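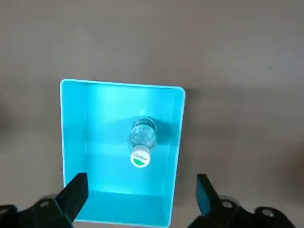

Skanow publishes setup and maintenance procedure for its two-arm handling cell

April — Skanow has released the full setup and maintenance procedure for Rankin, the two-arm tabletop cell it uses to develop handling of bottles, cans and other everyday containers. The document covers base mounting, gripper finger alignment, wrist camera checks, cable routing and the order in which the cell is powered up. It is available to integrators and maintenance staff on request.

The procedure replaces a set of separate notes kept by the engineers who built the cell. It was written by Adaeze Lawal, maintenance lead at Skanow, and reviewed by Danjuma Shehu, who is responsible for cell integration.

"Most of our lost hours came from small mechanical changes between one shift and the next," said Lawal. "A finger is swapped, the screws are tightened in a different order, and the closing point moves. The software still runs. The grasp is simply in the wrong place."

Finger alignment

Gripper fingers are now checked at the start of each working day and after any contact that triggers a protective stop. The technician wipes the finger faces, closes the gripper on a gauge block and inspects both contact faces for a gap. If a gap is visible, the mounting screws on that side are backed off, the finger is reseated and the screws are tightened alternately with a torque driver. Fingers with rounded or chipped edges are replaced in pairs.

The check ends with two reference picks. The first is a plastic bottle lying in an open bin, where the fingers must enter without touching the rim. The second is an upright can gripped from above at the lid. Each pick is repeated three times. One failure sends the technician back to the gauge block.
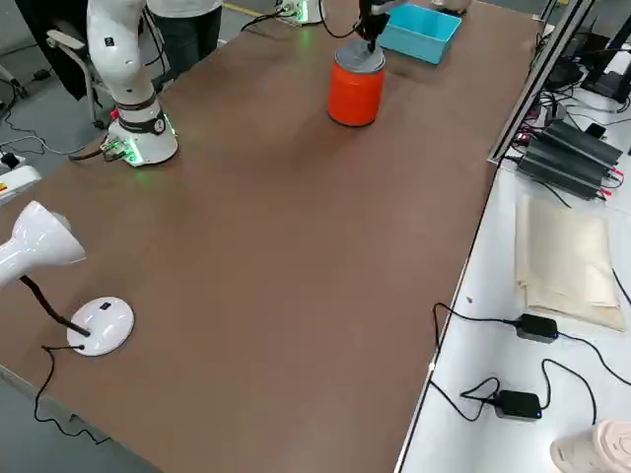

Base and cables

Both arms are bolted directly to the tabletop. Base bolts are marked with a paint line at installation, and a broken line means the arm must be requalified before use. The connector at each base is seated by hand and then pulled lightly to confirm the latch. Cables leaving the base need enough slack for the full rotation of the first joint, and any cable that crosses the tabletop is kept outside the working area of the other arm.

Shehu said that cable faults had been the hardest to trace. "An intermittent connector looks like a software problem for as long as you let it," he said. "We now swap the cable first and read the logs second."

Power-up order

Low-voltage supplies are switched on first, followed by the arm controllers, the grippers and the cameras. Each arm is released only when its status has been confirmed both on the controller and at the base. A cold start takes some 4 minutes. Under the earlier notes, which left the order to the operator, the controllers often had to be restarted to find the grippers.

Wrist cameras

Camera mounts are inspected whenever a finger is changed. The technician compares a live view of an open bin with a stored reference, and recalibrates if the fingertips have shifted. Task lighting is returned to its marked position before the comparison — glare on a glossy bin wall can hide the rim from the detection software.

Availability

The procedure runs to 33 pages and includes torque tables, a spare parts list and a blank service log. It applies to Rankin cells fitted with the Jinness two-finger gripper. A supplement for the Gurkach gripper is in preparation and will be issued separately.

Requests should be sent to the Skanow service desk with the serial numbers of both arms. Existing users will receive the document with their next spare parts shipment.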